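Skondeo, week five: the towels

7 July 2020

I promised to write more often about the Skondeo project and then I was silent for a month. The reason is simple. I was folding towels.

For readers who came after the spring: Skondeo is our small attempt to teach a two-arm machine to do housework with cloth. There are three of us, and we have no laboratory of our own. The learning part is written by my colleague in Destton, and my part is to bring the examples. An example, for us, is one complete task from the first touch to the moment when both hands let go. I do it with the hand-held grippers, one in each hand, in rooms where people live. The machine itself stays in Destton and I have seen it only two times.

The plan for the first round was 200 examples of one towel, one fold. At the end of the round I had 433 recordings on the disk, so you may think I did more than double of the plan. But after checking, a big part of them was thrown out. In many of them I had started to move before the recording was ready. In others I made the fold correctly and then, out of habit, smoothed the towel with my wrist. A wrist is not a tool that the machine has, so such an example teaches something that cannot be repeated. I needed long time to lose this habit. My mother taught me to smooth the linen when I was six, and it sits very deep.

The second thing I learned is about the start. In the beginning I put the towel flat and straight each time, very nicely, as in a shop. The model learned this very well and then could do nothing with a towel which somebody had simply dropped. So now I drop it. I take it by the middle, lift it and let it fall, and whatever comes, I begin from there. My colleague calls this "the honest start". It makes each example slower. A flat towel took me 20 seconds, and a dropped one can take a minute, mostly spent in looking for a corner.

I also changed the surface. At first I worked only on a table, where the cloth slides easily. On a blanket it is different, the fibers hold the towel from below and the fold pulls back a little. I like this difficulty, it is closer to what people have at home.
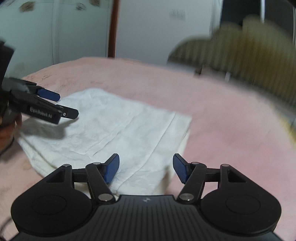 Ivars Org wrote to me after the last post that I make my life too hard, and that he would collect everything on one table first, until the model is good there, and only afterwards go to soft surfaces. He thinks that with a small number of examples the variety only confuses the training. He reminded me also that at Druletti they worked for a whole winter with one cloth and one table, and their results were better than ours.

I thought about this for several evenings. He is right that our numbers are small. But I have seen what happens when the second room comes late. The first model, the one from the table, had to be trained almost from zero when we gave it the blanket, and we lost the time we believed we had saved. So my answer to Ivars is a compromise: half of the examples in one fixed place, the other half wherever I can get permission. If the fixed half gives clearly better results, I will write it here and he may laugh.

Some practical notes, if you want to do similar work.

Check the finger pads before each session. Lint collects on them and the grip becomes weaker, but so slowly that you do not notice, you only begin to squeeze more. I clean mine with a damp cloth and let them dry completely.

Do not work when you are tired. After roughly 29 examples without pause my movements become lazy, and I can see it later in the recordings. The two hands stop waiting for each other. Now I stop earlier, drink tea, and write the notes for what is already done.

Keep the failures, but in a separate folder. If a corner slips and you catch it again, this is a good example, maybe the best kind. If a corner slips and you put down the tool to fix it with your fingers, it is not usable. I was deleting both kinds in the first week and I am still sorry about it.

Write down the cloth. Thick towel, thin towel, washed many times, new. I use a paper notebook from Kütt with numbered pages, and the page number goes to the name of the recording. A spreadsheet would be more modern, but I cannot type with a gripper in each hand, and a pencil is quick to pick up.

One question is still open for me. When I take the towel from the left side, I am slower than from the right side, because I am right-handed. Should the model learn this difference from me? We could mirror the recordings in the software, but a mirrored room is a strange room, and the grippers would also be changed in it. For now I try to practice with the left hand in the evening, without recording.

In August we go over to pillowcases. They have an inside, and I do not know yet how to hold one open with two fingers on each side. If someone has tried it, please write me, also if it did not work.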